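Workbook, Buchanan bench — October
Project Goltamora, bedroom tasks, hand-guided teaching

Work continued on the nightstand sequence in the furnished bedroom at the Jollanville site. The objective for this entry was to define how operators are to teach the drawer task with the Nonow hand controller, so that all shifts record it in the same manner. The target for the set is 276 demonstrations, of which 50 are to be held back for checking.

The drawer front is curved, and the usual straight pull does not suit it. Operators should approach with the fingers closed, pause, and open them only when the wrist is level with the drawer. The remote control in the drawer is the object to be retrieved. The telephone on top is to be left in place, and the arm should be kept clear of its coiled cord.

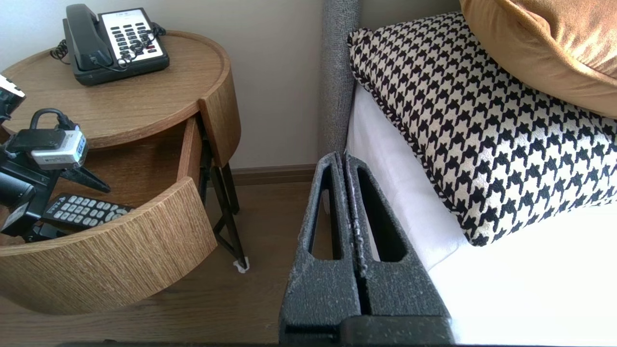

Settings and notes for operators

Wrist speed is limited to 56 percent for this task. The limit may be lifted for the return move only.

Begin each demonstration from the bed side of the nightstand. Keep the fingers off the sheet — contact with fabric has caused false grip readings in earlier sets.

Label failed attempts as failed and keep them. They are not to be deleted at the bench.

Open item: episode 3122 shows a delay between the hand controller and the arm. Cause not yet established. Compare the controller log with the arm log before the next session, and enter the result on this page.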